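Skekby Shared Workshop: call for participants, bin sorting build

We want four people to join a build that has already eaten more of our evenings than planned. There is an arm, there is a bin, and there is a lot of code that works when it feels like it. If you have read elsewhere that picking up household odds and ends is a solved problem, please come and solve it for us.

The build goes by the name Laveck. The goal is small. Tip a handful of unrelated objects into one side of a bin and have the arm move them to the other side without a person reaching in. Members have promised one another far bigger things over the years, including a machine that would put away the whole tool wall, and we no longer take that sort of talk seriously. If your application uses the word "revolution" we will probably still read it, but slowly.

What we have now is an arm with a two-sided bin clamped down next to it, a bench computer, and a box of test objects picked for being awkward. In our last full round we logged 137 attempts. The object ended up in the right compartment in 33 of them. One member feels this is promising. The rest of us would like to see it done again by someone who didn't write the software, and that is most of the reason for this call.

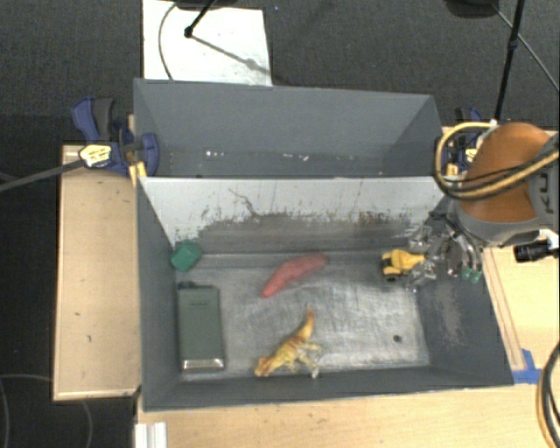 The bin during a test round, with the gripper at the yellow toy vehicle.

You would come in one evening a week from August, from 6:30 until we get tired or the building closes. The work is repetitive. You place objects, start a run, write down what happened, and place them again. You also get to argue with the rest of us about what counts as a success. Our current rule is that an object dropped on the divider and then falling the right way is a failure. Not everyone likes this rule. It stays.

There are two kinds of places open.

Testers (two places). No technical background needed. You need patience, legible handwriting and a willingness to write "missed" many times in a row without rounding it up to "nearly." Bring objects from home if you like. We are short of soft, floppy and shiny things, and we would like some that none of us chose, as we suspect we have been picking our favorites.

Builders (two places). You should have written some code that moved something real, even if it moved badly. Experience with grippers, calibration or cameras is useful. Experience throwing out your own work is more useful. We are not looking for someone to start over in a new framework. Two people have tried, and we still have both half-finished versions.

What we offer: a key to the Delludholm Street entrance, use of the shared benches and hand tools on project evenings, and coffee of middling quality. There is no pay. There is no stake in a company, and there won't be a company. Travel inside town can be paid back up to 105 for the whole season if you keep your tickets. Ask before you spend it.

What we ask: that you stay for at least four evenings before deciding whether it is worth your time, that you go through the safety briefing before touching the arm, and that you keep your hands out of the bin while it is powered. The last one is not negotiable, and we have sent people home over it. Participants under 18 need a parent or guardian in the room.

Results go in the shared log, all of them, including the embarrassing rounds. If you want to film for your own page, fine, but post the misses along with the hits. We have watched enough clips from other workshops where the one good grab runs on a loop.

To apply, send a short note to the workshop desk, or drop one in the Laveck tray by the Ríos lathe. Tell us which kind of place you want, which evenings you can't do, and about something you built or tested that didn't work, with your best guess at why. Skip the résumé. We will answer everyone, though it may take us a couple of weeks.

If you would like to look before you sign up, visitors are welcome on any project evening after 7. Expect a good deal of waiting.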